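Wosside Heritage Supply
Home > Emergency and Salvage > Evacuation Cases

Tridau Evacuation Case for Museum and Archive Objects

Item price: $600 per case
Sold in: single cases or stacked pairs
Ships from: Zokstead warehouse
Page updated: 28 November 2025

Overview

The Tridau is a lidded, stackable case for moving small and medium museum objects out of a building in a hurry. It is meant for ceramics, carved stone, metalwork, bound volumes, framed works on paper and similar items that two people can lift and carry down a staircase. Small museums, parish archives, historical societies and site stores are the usual buyers.

Most evacuation plans list the objects to be saved and the order in which to save them. Fewer say what the objects will be carried in. Staff end up using produce crates, banker's boxes and whatever bubble wrap is in the mailroom. The Tridau is kept next to the priority shelf, already fitted with its padding, so the first minutes of an evacuation go to moving objects.

The case is also used for planned moves between a gallery and a store, and for taking finds off an excavation at the end of a season. It is not a shipping crate and should not be sent by air freight or unaccompanied courier. For that, see the Troncoso transit crates on our Packing and Shipping page.

What is in the box

One outer case with hinged lid
One set of cut-to-fit foam planks
One roll of unbuffered tissue
One pouch for the object list and handling notes
Two carrying straps
Numbered seals and spare latch pins
Printed instruction card, fixed inside the lid

Object labels are not included. If your museum already has a numbering system, keep using it.

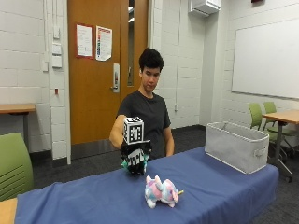 Construction

The outer shell is a rigid polypropylene board, riveted at the corners with stainless fittings. It does not rust, and it can be hosed down after a flood job. The lid overlaps the body on all four sides, so water from a sprinkler or a fire hose runs off the outside. Please note that the case is splash resistant. It will not keep water out if it is left standing in it.

The foam is closed-cell polyethylene, the same type many conservators already use for storage mounts. It cuts cleanly with a long blade and does not need adhesive. The planks slot into ribs on the inner walls and can be set at different heights. A case can hold one large object in a single nest, or be divided into cells for small ones.

Handles are recessed on the short sides, with a second pair set lower on the long sides for use on stairs. The straps pass under the base through molded channels. They should always be used when the case is carried up or down more than one flight.

The base has raised runners. A case can be slid along a corridor floor if the weight is close to the limit, and a pallet fork or hand truck blade will fit underneath.

Specifications

Maximum load: 119 pounds, evenly spread
Stacking: 2 high when loaded
Shell: polypropylene board, light gray
Foam: closed-cell polyethylene, white
Fittings: stainless steel
Lid: hinged, removable, with four latches
Sealing: holes for numbered seals at both front latches
Cleaning: water and mild detergent, air dry

Internal and external drawings are available on request. If you plan to keep cases under a fixed shelf, ask for the drawing before you order. The lid needs clearance to swing open, and it is easy to forget this when measuring.

Choosing how many to order

Start with your priority list and leave the total size of the collection out of it. A museum with thousands of catalogued items may have a few dozen that it would go back for. Lay those objects out, or their measurements if they can't be handled, and group them by size and fragility. One object that needs a case to itself counts as one case, even if there is space left over around it.

The Zokstead town museum has 3,532 objects on its register and holds a standing set of Tridau cases for the top section of its list. Nerys Gwilliam, the registrar there, worked out the order with her floor staff over several afternoons. She told us the exercise changed the list itself.

"We had two big carved panels near the top that need four people and a van," she said. "Everything we could get out by hand was listed under them. We split it into two lists, one for hands and one for equipment, and that is how it is filed now."

We suggest the same approach to any site with a mixed collection. The Tridau only helps with the hand-carried list.

For libraries and archives, the case takes bound volumes laid flat or boxed files standing upright. Paper is heavier than most people expect. A case filled to the top with ledgers will go over the load limit well before it looks full, so weigh the first one you pack and mark the fill line inside with tape.

Fitting the foam

Cases arrive with the foam uncut. Allow a morning for a first set. You will need a long-bladed knife, a ruler, a soft pencil and a cutting mat or an old board.

Measure the object at its widest points and cut the cell slightly larger, leaving room for tissue on every side. The object should rest on its strongest part. For a jar this is normally the foot, for a carved head it may be the back or one side. Do not let a handle, spout, ear or rim take the weight.

Line each cell with tissue and leave enough over to fold across the top. Write the object number on the foam beside the cell in pencil. When the object is back on display the cell stays empty and ready, and whoever opens the case can see what belongs in it.

Photograph the fitted case with the lid open and put a print in the pouch. This helps when the person packing on the day is not the person who cut the foam.

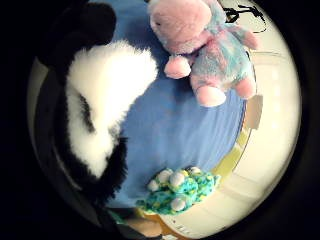 Storage and placement

Keep fitted cases as close as you can to the objects they are meant for, with the lids closed but not sealed. A cupboard at the end of the gallery is fine. A locked basement is not. If the cases have to be behind a door, make sure the key is on the same ring as the gallery keys.

Do not store anything else in them. Fitted cases that are used for cleaning supplies or leaflets in June will still be full of cleaning supplies in the winter.

Check the contents of each case twice a year. Look at the latches, the seals and the tissue, and compare the object list in the pouch with what is on the shelf. Loans out, loans in and rehung displays are the most common reasons for a list to be wrong.

Marking and emblems

Many buyers ask if we print protective emblems on the lid. We do not. The use of emblems for cultural property in times of conflict is governed by international agreements and by national law, and permission has to come from the authority responsible in your country. The lid has a flat panel where an approved marking can be applied. Screen inks and vinyl both hold well on it.

For everyday use we recommend a plain marking with the case number and the name of the room it belongs to. Some sites prefer not to show the museum's name on the outside, especially if cases may be left for a time in a shared building or a vehicle. That is a decision for your own security plan.

Record keeping

The seals supplied with each case are single use and numbered in sequence. Write the seal number on the object list when the case is closed, and again when it is opened at the other end. If objects are moved more than once, the list gives you a record of who had them and when. Insurers and police both ask for this after a loss, and it is very hard to rebuild from memory.

Replacement seals, tissue and list forms are sold separately and can be added to any order.

Training

We run a half-day packing session for groups who buy a set of cases. It is led by Everett Boateng, who worked in collections care before joining Wosside and still packs a good share of our demonstration sets himself. The session covers cutting foam, lifting and carrying on stairs, sealing, and filling in the list. He brings practice objects — mostly chipped stoneware and old frames — so your own collection stays where it is.

Sessions can be held at your site or in Zokstead. Travel is charged at cost. Please book well ahead for summer dates.

Ordering and delivery

Single cases are sent by ground carrier, foam inside. Pairs and larger orders go on a pallet, and we need to know if your building has a loading door or only a front entrance. Orders from public museums and libraries can be invoiced on a purchase order.

Unused cases may be returned within the period shown on your invoice. Once foam has been cut we can't take the foam set back, but we will still accept the shell if it is clean and undamaged.

Spare parts

Latch set with pins
Carrying strap, single
Foam plank set, uncut
Lid, complete with hinge
Numbered seals, pack
Unbuffered tissue, roll
Document pouch

Parts fit all Tridau cases, including the earlier dark gray version. Lids on that version have a different hinge pin, so please mention the color when ordering one.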